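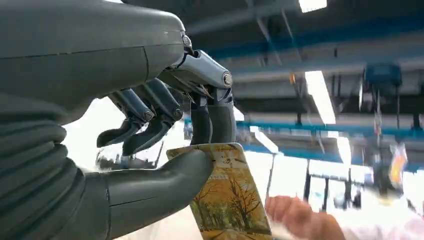
Fig. 1. Robotic hand, knuckle joint at close range

Student Projects / IT Services & Outsourcing
3 min read

Handover costs in a split software team

The project compared two ways of passing support work from a client to an outside supplier. The client, Giva, runs a booking system from its office in Lelholm. The supplier, Juvix, took over first-line fixes in November. Ticket records were exported from both sides and matched by ticket number.

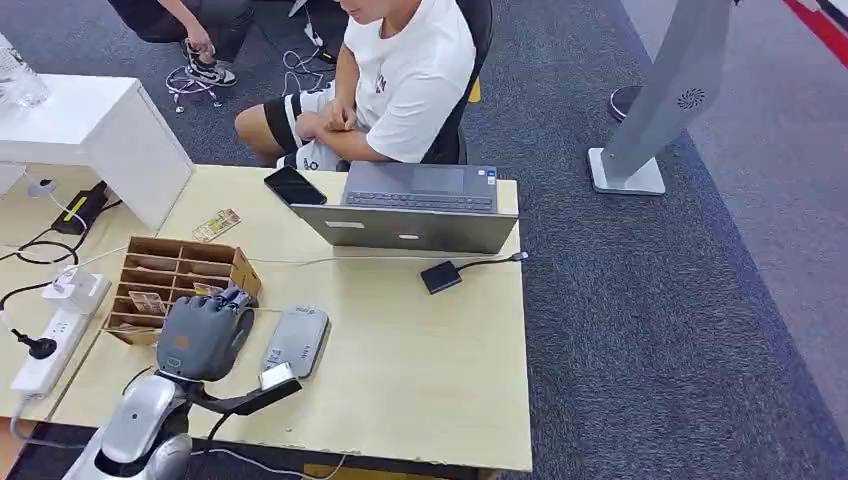
2. Data and method

The export held some 2,000 tickets. Duplicates and tickets closed by the sender were removed, which left 800 for timing. Handover time was taken from the last client note to the first supplier note. Tickets passed back to the client were timed again from the return.
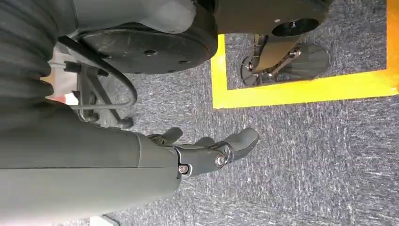 Nouhaila Hegazy

3. Results

Tickets with a written fault summary were picked up sooner than those passed on by chat. The gap was widest for tickets raised after 16:00, when the two offices no longer overlap. A sample of 20 returned tickets was read in full. Most lacked a version number or the steps to repeat the fault.

The Rutherford template, used by one of the client teams, asks for both. Its tickets were seldom returned, but that team also handles simpler faults and the two effects could not be separated. 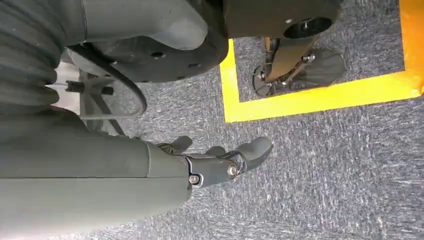
Fig. 2. Hand and wrist joint, fingers slightly open

4. Limits

Staff changes at the supplier were not recorded. Cost per ticket was left out, as the contract sets a flat monthly fee.

Contact | © Student Projects | Back to top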